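RETAIL PRODUCT WRITING
Unit 4 Handout: Describing Household and Kitchen Goods for Online Sale
Instructor: Marcelino Evangelista
Karnilton Campus, Room 1433

Purpose of this unit

Units 1 through 3 dealt with the catalog as a whole: how items are grouped, how a price is displayed, and how a returns policy is worded. Unit 4 turns to the single product page for an ordinary household item. Students will prepare one complete page for an item from the Skisamley tableware range and submit it in draft by Friday. The sample sheets for the range are kept in the course folder and should be read before the seminar.

Reading for this unit is the course packet, sections 7 and 8. Section 9, on gift wrapping and seasonal wording, is optional and will not be assessed.

4.1 The parts of a product page

For the purposes of this course, a product page has a title, a lead sentence, a body, a specification block, and a care note. Other elements, such as customer reviews and delivery estimates, are supplied by the store system and are not written by the copywriter.

The title names the item in the words a shopper would type. "Skisamley Soup Bowl, Set of 4" is an acceptable title. "Skisamley Elegance for Your Table" is not, as it does not say what is being sold. A color may be included in the title if the store lists each color separately. If all colors share one page, the color belongs in the selection menu.

The lead sentence states what the item is and one reason a person might want it. The most common fault in last year's drafts was a lead sentence that tried to cover every use of the item. A mixing bowl does not need to be recommended for breakfast, camping, parties, and the office in the same sentence. Choose the main use and leave the others for the body, if they are needed at all.

The body should run to no more than 300 words. Students who find themselves well under this limit should check whether anything useful is missing, but should not add text for its own sake. Nearly 20 of the drafts received last term were returned for repeating the lead sentence in the final paragraph.

4.2 Features and benefits

A feature is a fact about the item. A benefit is what that fact does for the buyer. A wide base is a feature; steadiness on a tray is the benefit. Students are sometimes told to write only benefits. This course does not take that position. Many shoppers arrive knowing what they want and are looking for a fact, such as whether a plate will fit a particular shelf. The fact must be easy to find.

When a benefit is claimed, the feature that supports it should appear in the same sentence or the next one. Claims with no supporting feature ("perfect for any occasion," "the ideal gift") may be used once on a page at most. In the graded draft they may not be used in the lead sentence.

Color words require particular attention. Beige, cream, sand, and oatmeal are treated by some stores as four different shades and by others as the same one. Use the name given on the supplier's sheet. If the sheet gives only a code, ask for a name in writing and do not make one up. A large share of tableware returns concern color, and the wording on the page is often the first thing examined when a complaint is made.
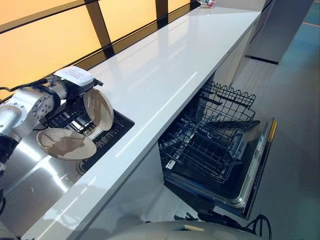
Figure 4.1. Two shallow beige bowls over a stainless steel sink.

Shape words are less disputed but are often used loosely. In this course, "shallow" describes a bowl that is clearly wider than it is deep. "Deep" should be supported by a depth measurement in the specification block. "Generous" and "compact" give an opinion of size and must be followed by a measurement wherever they appear.

4.3 The specification block

The specification block is a plain list of facts. It should give the material, the width and height, the weight of a single piece, and the number of pieces in the set. Measurements are given in inches first, with centimeters in parentheses. Round to one decimal place throughout.

Do not carry selling language into this block. "Stoneware" is a specification. "Beautiful hand-finished stoneware" belongs in the body, and only if the supplier has confirmed in writing that the finishing is done by hand.

If a measurement is missing from the supplier's sheet, leave the line blank and mark it for follow-up. The Queiroz style guide, reproduced in section 8 of the packet, permits a copywriter to measure a sample piece directly, provided that the page is marked as provisional until the supplier replies. Students may follow either practice in the draft but should state which one they have used.

4.4 The care note

The care note tells the buyer how to clean and store the item. It is written in short instructions. The terms "dishwasher safe" and "microwave safe" may be used only where the supplier's sheet uses them. Where the sheet is silent, the care note is silent as well.

Compare the following two versions, both written for a serving dish.

Version A: Caring for your dish could not be easier, simply pop it in with the rest of your washing up and it will be good as new.

Version B: Wash by hand in warm water with a mild soap. Dry before stacking.

Version A promises a result that the store cannot guarantee and leaves the method of washing unclear. Version B can be followed. It is also shorter, and it will fit on the printed card that some stores place in the box.

4.5 Assignment

Choose one item from the Skisamley sheets and write the full product page. Attach the supplier's sheet with each fact you have used underlined. Submit 2 copies, one of them without your name, for use in the peer reading session at the Pisbridge building.

Drafts will be graded on accuracy, order, and plainness of wording. Accuracy carries half of the marks. A draft that states a fact not found on the supplier's sheet will be returned for correction before it is graded.

Questions about the assignment should be brought to office hours or left in writing at the department desk.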